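Weniger Demos, bessere Demos: Notizen aus der Stoffgruppe

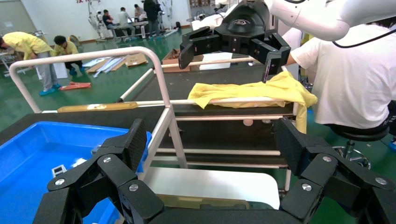

Wie viele Vorführungen braucht ein Greifer, bis er ein Tuch zuverlässig von einer Stange nimmt? In unserem Fall reichten 126, nachdem wir sie nach der Bewegung vor dem ersten Kontakt ausgewählt hatten.

Der Ausgangspunkt war ein Datensatz mit 3.000 ferngesteuerten Durchläufen, den Areeba Janjua und ich seit dem Frühjahr aufgebaut hatten. Darauf haben wir eine Policy trainiert, die Bilder von der Handgelenkkamera und die Gelenkwinkel bekommt und kurze Bewegungsabschnitte ausgibt. Das Ergebnis war mittelmäßig. Bei festen Teilen kam der Arm gut zurecht, bei Stoff zögerte er oft kurz über der Stange und schloss die Finger dann zu früh.

Bastian Teuber hatte den Verdacht, dass das an uns Bedienern liegt. Jeder fährt ein Tuch anders an. Ich komme fast senkrecht mit einem Finger voran, Areeba eher flach von der Seite. Beides klappt, aber die Policy lernt offenbar etwas dazwischen, und das klappt nicht.

Wir haben deshalb die letzten 2 Sekunden vor dem Kontakt aus jedem Durchlauf geschnitten und die Fingerbahnen nach Ähnlichkeit gruppiert. Es kamen 26 Gruppen heraus, mehr als ich erwartet hatte. Manche unterscheiden sich nur im Winkel des Handgelenks. Für das neue Training haben wir die Gruppe mit der geringsten Streuung genommen, eben jene 126 Durchläufe, und den Rest weggelassen. Netz und Lernrate blieben gleich.

Das Zögern ist damit weitgehend verschwunden. Der Arm fährt an, setzt einen Finger auf den Stoff und schließt erst danach die anderen. Schlechter geworden ist das Verhalten nach einem Fehlgriff — korrigierende Bewegungen kommen in der kleinen Gruppe kaum vor, und dann bleibt der Arm einfach stehen. Myung-ja Hwang will dafür gezielt Fehlversuche aufnehmen und getrennt gewichten. Ich würde vorher lieber prüfen, ob man sie aus den aussortierten Daten holen kann.

Offen ist auch, wie weit das trägt. Bisher haben wir nur ein dünnes Tuch auf einer waagerechten Stange getestet, immer in derselben Halle. Dickerer Stoff fällt anders, und bei doppelt gelegten Lagen greift der Arm im Moment meistens nur die obere.

Das Skript für die Gruppierung liegt im internen Ordner von Lerkari, unter dem Namen Zirnus. Wer damit arbeitet, sollte vorher die Zeitstempel der beiden Arme abgleichen. Bei uns liefen sie in den Aufnahmen vom Dezember auseinander, und die Gruppen sahen danach entsprechend aus.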